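**Out and about: the Rebane open day**

So on 15 February 2025 I finally got myself out to Roldale for the open day at Rebane, after two goes at it last year that fell over (a crook kid, then a flat tyre). It's 13 minutes from the station if you walk fast and skip the bakery. I didn't skip the bakery.

Liya Chala took our group through. She runs the handling side of a project they call Nustia, and the idea is to teach robot arms everyday tidying-up jobs by having people do them first, with a gripper held in the hand. You squeeze, it closes, and everything the hand does gets recorded for the arm to learn from. I'd pictured something a lot grander, with joysticks and a big chair! But it's you, a table and whatever's going on the shelf that day. 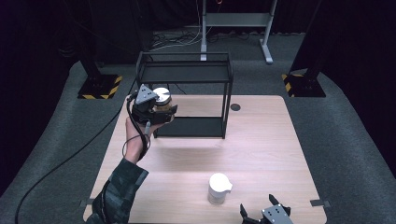

Liya is big on jars. They're short, they're slippery, the lid is wider than you'd like, and a shelf with skinny metal rods gives you plenty to clip on the way in. She reckons a new person takes an afternoon to stop rushing the approach. I had two turns and knocked the shelf on both, which got a very kind "yep, everyone does that one" from the bloke behind me in the queue.

The tally on the whiteboard by the door said 622 recordings since December, and Liya told us a fair chunk get chucked out because someone hesitated halfway or changed their grip. I asked whether the arm learns the hesitating too. It does, apparently, so out they go. I loved that.

We also had 15 minutes with the Uvberg crew, who do the software, and I'll admit I lost the thread somewhere around the second graph (the colours were nice, though). Their bit would suit anyone in the club who codes.

If you fancy going, they're planning another open day in the winter. Wear flat shoes, and put your name down early if you want a go with the gripper, as the list was full before morning tea. I'm happy to drive, and there's room in the car for three.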